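Chapter 2
Friction, or why things stay where you put them

I learned about friction on a hill in Grernside, aged nine, sitting on a tea tray. The tray was supposed to go down the hill. It didn't. I pushed with both hands, I rocked backwards and forwards, I shouted at it, and it sat there on the dry grass as if somebody had nailed it down. Then I gave one more shove, no harder than the others as far as I could tell, and off I went into a hedge!

I've been fond of that tray ever since, and it has most of this chapter in it. There was a force holding me still, and it seemed to grow whenever I pushed harder, right up to a limit. Once I got past the limit and started sliding, the force that was left was smaller than the one I'd been fighting (hence the hedge). We call the first one static friction and the second one kinetic friction, and we'll spend the next few sections getting numbers out of them.

Before the numbers, though, I'd like you to start noticing friction where you normally wouldn't bother. Hold a full mug by its sides, without using the handle. Your fingers push inwards, towards each other, and yet the mug doesn't fall downwards. Those are two different directions, and it's friction that joins them up: squeeze harder and you can hold up more weight. Squeeze too gently and you'll be mopping the floor. Anything that holds things between two surfaces has the same sum to do, whether it's a pair of tweezers, a clothes peg or a bench vice.
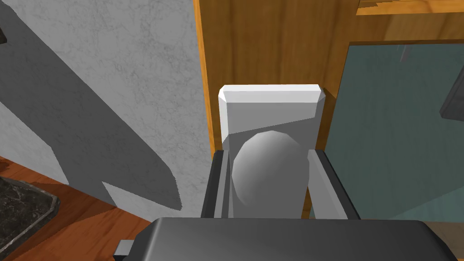
Fig. 2.1 and Fig. 2.2 Computer-rendered views of a gripper with two fingers.
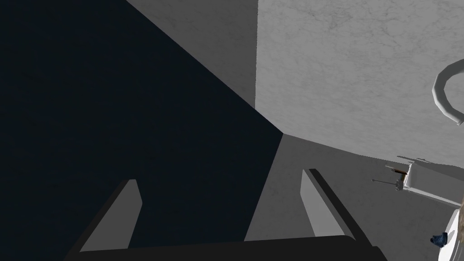

So how hard do you have to squeeze? Let's say the mug and its tea weigh 4 newtons, and that the coefficient of friction between skin and china is 0.5. (Don't worry about the word coefficient yet, it's only a number that tells you how grippy a pair of surfaces is.) Each side of your hand has to hold up half the weight, so 2 newtons each. To get 2 newtons of friction out of a surface with a coefficient of 0.5, you need to press with 4 newtons. Both sides press equally, and the mug stays up.

Now wet your fingers with washing-up liquid and try it again, over the sink please. The weight hasn't changed at all, but the coefficient has dropped, and you'll feel your hand tightening before you've thought about it.

One thing that bothers nearly every class I've taught, and bothered me too, is that the area doesn't come into it. A brick on its side and the same brick on its end need the same pull to get them moving, at least in the simple model we're using. I didn't believe this until I dragged a brick up and down a bench for most of a wet afternoon in May with a spring balance tied to it. You'll get your own turn in Activity 2A, and I'd much prefer you to doubt me until then.

What you'll need for Activity 2A: a brick or a heavy block, some string, a spring balance and a flat board at least 40 cm long. Write down the reading just before the block moves, then the reading while it's sliding steadily.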